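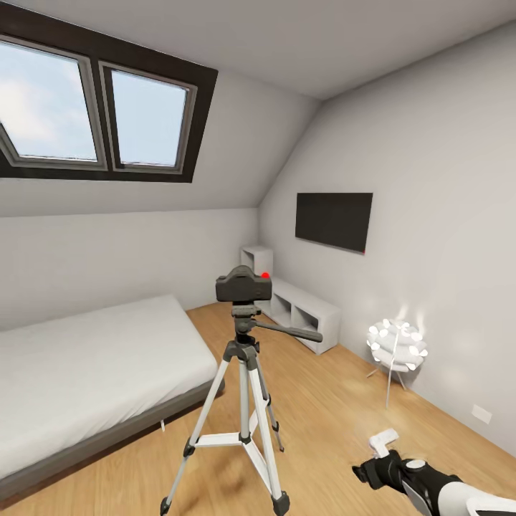
According to one Hurirel owner, the sensor reads too high all afternoon and settles down again after dark. Direct sun on the housing does this. Choose the position first, then pair.

Section 4. Placing and pairing the room sensor

1. Pick an inside wall, 57 inches above the floor.
2. Keep the sensor out of direct sun and away from lamps, radiators and outside doors.
3. Pull the battery tab. The light blinks green. 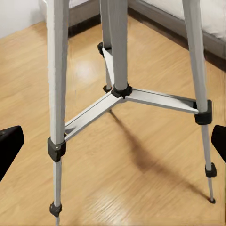 Can the sensor lie flat on a shelf?
It can, but the vents are on the lower edge and readings will lag. Use the wall bracket.

4. Hold the pairing button on the Brenent base unit until it beeps.
5. Within 80 seconds, press the button on the back of the sensor.
6. Wait for a steady light. If it goes red, move the sensor closer to the base unit and repeat from step 4.

Note – thick masonry shortens the range. Try the sensor in its final spot before you drill, and leave it there overnight with the doors the way you normally keep them,
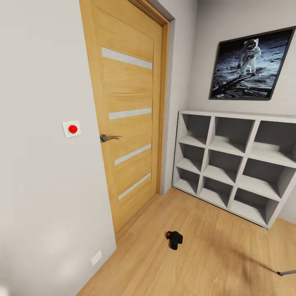

then compare the morning reading with an ordinary thermometer. A small difference can be corrected under Menu, Offset.

7. Set the night temperature. The factory setting is 62 °F.

CAUTION: Do not paint or cover the housing. Do not use rechargeable batteries.

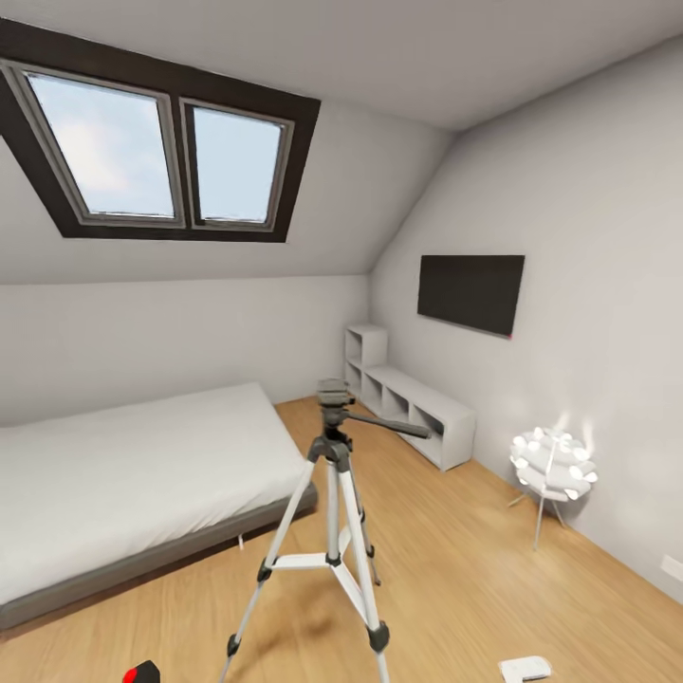

How many sensors does a top floor need?
One per room that has its own radiator valve. Landings and closets can be left out.

8. Write the room name on the label inside the battery cover and close it.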